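# How a Robot Learns to Reach

When you reach for something on the table, you don't think about your elbow. You want the thing, and your arm goes. Your shoulder turns, your elbow opens, your wrist tips a little, and your fingers close at the right moment.

A robot can't do that on its own. Somebody has to teach it. At the Gerkier lab in Gultham, the teaching starts with a person in a special suit.

## A suit that keeps track

The suit is black and fits tightly. It has sensors on it. A sensor is a small part that measures something. A thermometer is one kind of sensor, and it measures heat. The sensors on this suit measure how the arms and body turn and tilt.

The person wearing the suit does ordinary jobs at a table. They pick things up, move them, and put them down. While they work, a computer saves the numbers from every sensor.
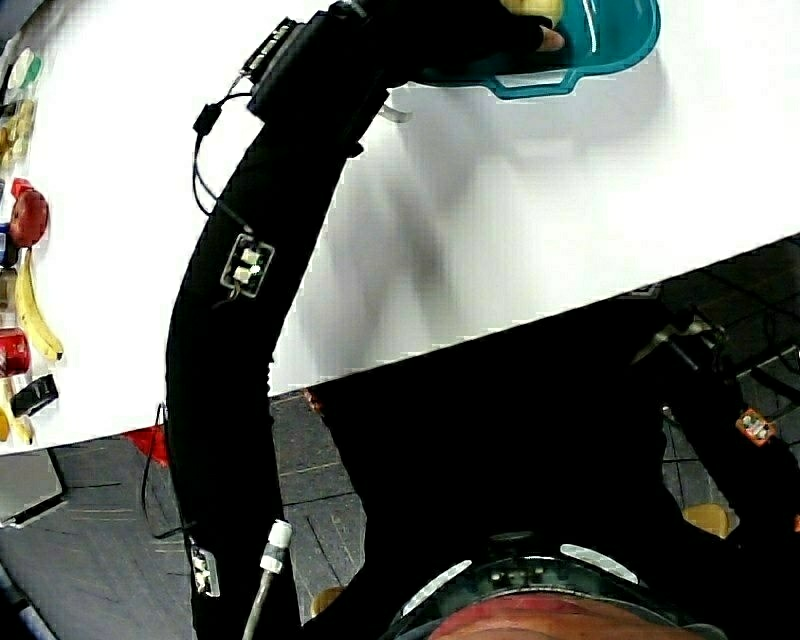
*Gripping the teal tray. The black box near the wrist is a sensor.*

Why put sensors in so many places? Try this. Put your hand flat on a table and keep it still. Now lift your elbow up and let it drop again. Your hand stayed in one place, but your arm changed shape. If the only sensor was on your hand, the computer would miss what your elbow did. With more sensors along the arm, it can work out the whole shape.

## Watching from above

Numbers are only half of the lesson. The robot also has to know what the numbers go with. An arm can make nearly the same move to pick up an apple or to wave at a friend.

So the lab takes pictures of the table from above while the person works. The computer matches each picture to the numbers saved at that same moment. One picture and its numbers make a pair. A long row of pairs, in order, makes one recording of one job. 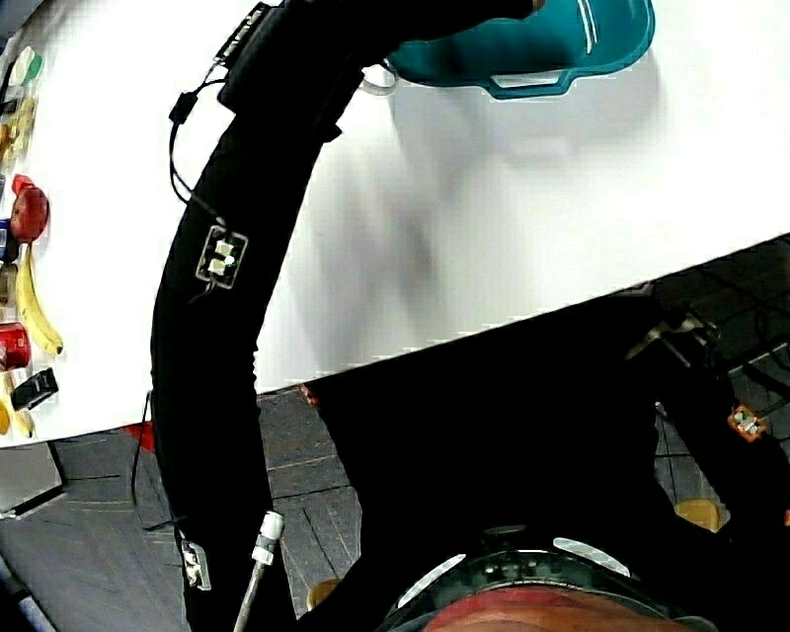

The jobs are simple ones. A tray is a good thing to practice with. It is wide, so you have to choose where to hold it. If you hold it by one edge, the other side wants to dip. People fix that without noticing. A robot has to learn it.

There are other things on the table too, such as fruit and a red can. A real kitchen table has lots of things on it, and a robot must learn to reach for the right one and leave the others alone.

## Practice, and lots of it

One recording is not enough. Nobody reaches in exactly the same way twice, and a robot that copied just one reach would get stuck if the tray moved over by an inch.

Neville Parsons runs the project, which is called Cheetham. His team collected 2239 recordings. Then they gave them to a computer program that looks for patterns. The program makes a guess about how the arm should move next, checks its guess against what the person did, and changes itself a tiny bit. Then it guesses again.

## Did it work?

The team tested the program on 11 jobs. It could do most of them when the things on the table were set out in a way it had seen before. When they were set out in a new way, it had trouble with 3 of the jobs. All three needed two hands.

Parsons thinks the program needs more recordings of people using both hands together. The team plans to start on those in July and wants to reach 4000 recordings in all.

## Try it yourself

You need a friend, a plastic cup, and a table.

1. Put the cup on the table and close your eyes.
2. Ask your friend to tell you how to move your arm to reach the cup. They can say things like "bend your elbow" or "turn your wrist left." They can't say "pick up the cup."
3. Move only when you are told to.
4. Count how many instructions it takes.

Trade places and try again with the cup somewhere else.

## Words to know

**Sensor:** a part that measures something, such as heat or tilt.

**Recording:** the saved pictures and numbers from one job.

**Pattern:** something that happens the same way again and again.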